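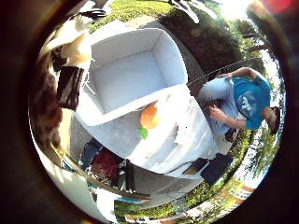 Section 4. Setting Up a Public Comment Session

By the Neltance help desk
2026-08-28

Neltance runs the speaker queue, the timer and the written comments for a council meeting. It can't make anyone stick to the agenda item. Set up the session the day before if you can, while the building is quiet and the printer still likes you.

1. Sign in as Clerk and choose New Session. If you only see Join Session, you are signed in as a resident and will have to wait your turn like one.

2. Pick the agenda item. Use its full title. "Water" was enough in Pillthorpe until there were three items about water on the same night.

3. Set Time per Speaker. The default is 200 seconds. You may change it until the first speaker is called, after which the field locks.

CAUTION: Do not reset the timer by hand for a speaker you happen to agree with. Every reset goes into the public log with the clerk's initials.

4. Set the queue limit. The largest queue Neltance will hold is 576 names. The Pickering reservoir hearing reached 341, and the last speaker got a round of applause from the cleaning crew. 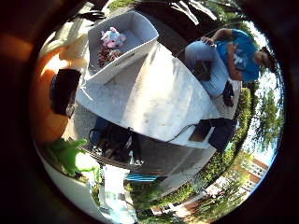

White tray on the table, with a small plush toy inside

5. Under Written Comments, choose a closing time. Comments sent after it are kept but marked Late. Their authors will call you.

6. Choose how names appear on the wall display: full name, first name and street, or number only. Number only is popular for rezoning.

NOTE: Residents can sign up for both sides of an item. Neltance allows this. Some people have a lot to say.

7. Press Test Session and let it run through all four sample speakers. Check that the bell can be heard from the back row. If it can't, go to Settings > Sound and raise Bell Volume one notch at a time. 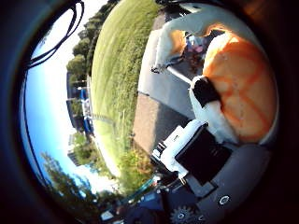
8. When the test ends, press Clear Test Data. Skip this step and the sample speakers will be entered in the minutes, where they tend to sound better prepared than the council.

9. Press Open Queue. The sign-up page goes live at once, so have your coffee first.

CAUTION: Close Queue and Close Session sit side by side. Close Session ends the hearing for everyone, including the mayor. A fix is planned for November.

Related sections
Moving a Speaker Up the Queue (and Defending It)
Exporting Minutes to Leltelano
Recess, Adjournment and Power Cuts
Changing the Bell Sound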